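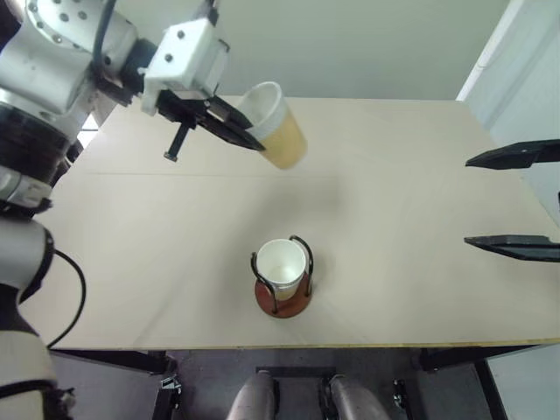
No. 263

Tips > Kitchen > Tables and worktops

Stains, rings and marks

Search Archive Letters Contact

Marks on a light table, and how I remove them

01/12/2018

I have had a light-coloured kitchen table for many years, and I have made on it almost every mark that is possible. Tea, coffee, turmeric, beetroot, ink from a shopping bag, the blue from a child's felt pen. When we moved to Irton I wanted to buy a dark one, but my wife said that a dark table only hides the dirt and does not remove it, so we kept the old one and I learned.

The first thing to know is what your table is made of. A sealed or plastic-coated surface forgives a lot. Bare wood, or wood which is only oiled, drinks everything you spill on it. If you are not sure, put a drop of water in a corner where it does not matter and wait a few minutes. When the drop stays round, the surface is sealed. When the place becomes darker, it is not, and you should not use the wet methods below.

Tea and coffee rings

A fresh ring goes away with a damp cloth and nothing else. The old one is the problem. I make a paste from bicarbonate of soda and a little water, as thick as toothpaste, and put it on the ring with a finger. I leave it while I wash the dishes. Then I rub softly in small circles with a cotton cloth, wipe twice with clean water and dry it. Please do not take the green side of the sponge. It will take away the ring, but it will also take away the shine, and the next coffee will go in much deeper.

Green tea leaves a yellow mark which looks like nothing on the first day and becomes brown after a week. For this I use white vinegar with the same quantity of warm water. Never use vinegar on marble or other stone.

Turmeric and curry

Deepak Vishwakarma, my neighbour in our old street, taught me to use the sun for this. Wash the place with dish soap, leave it a little damp and push the table to the window. The yellow becomes weaker with each sunny day. In February you must be patient. I once tried bleach in its place and got a white patch with a yellow border, and that patch I still have.

Ink and felt pen

Surgical spirit on a cotton bud, and only on the line itself. Change the cotton bud often, otherwise you are painting with it. On a varnished table try it first on the underside, as spirit can make some varnish sticky.

White marks from heat

These are found mostly on varnished wood, and they come from moisture which is closed under the surface. Lay a dry tea towel on the mark and go over it with an iron on the lowest setting, without steam, for a few seconds only. Lift and look. Repeat if it is needed. I had success with 4 marks out of five, and the fifth I cover with the fruit bowl.

Cups and what is under them

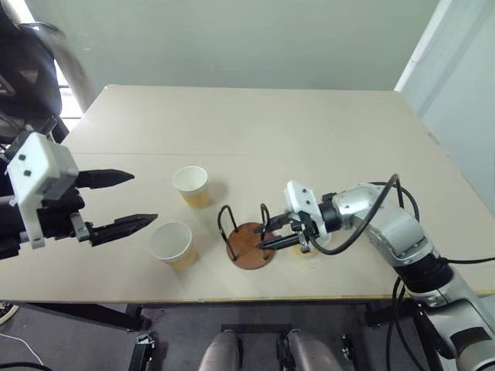

It is better, of course, when the mark does not come at all. Cork mats are the best of those I have tried. Felt ones are pretty but they stay wet inside, and a wet mat left overnight makes a bigger ring than the cup would make. Glass ones stick to the bottom of the cup and then fall. If you have a big family party, a cotton tablecloth with an old blanket under it is cheaper than many mats, and it is also quieter.

Wash the cork mats by hand with a little soap and let them stand on their side to dry. They do not like the dishwasher. When they begin to smell, a night with bicarbonate on both sides is enough.

Sticky edges

The front edge of a table, where the arms rest, collects a grey film that normal wiping does not remove. It is skin grease with dust. Use a few drops of dish soap in hot water, wring the cloth very well, and follow the edge in one direction. An old toothbrush is useful for the seam if your table has one, and crumbs in the seam come out more easily when they are dry, so brush first and wash later.

Which cleaners do I buy

Not many. I used Clamevel spray for two years and it cleaned well, but the smell was too strong for me to eat breakfast beside it. Gunodell soap is milder and one bottle lasts us the whole winter. All the other things in this article come from the food cupboard.

From your letters

Darragh Foley writes that he removes candle wax with ice cubes in a plastic bag and then an old bank card. I have tried it and it works very well on a sealed surface. After the card there remains a greasy shadow, for which a drop of dish soap is enough.

A reader in Morin asks if lemon can be used in place of vinegar. It can, but strain the juice first. The small pieces of fruit dry on the table, and then you have to clean again. Lemon is also not for stone.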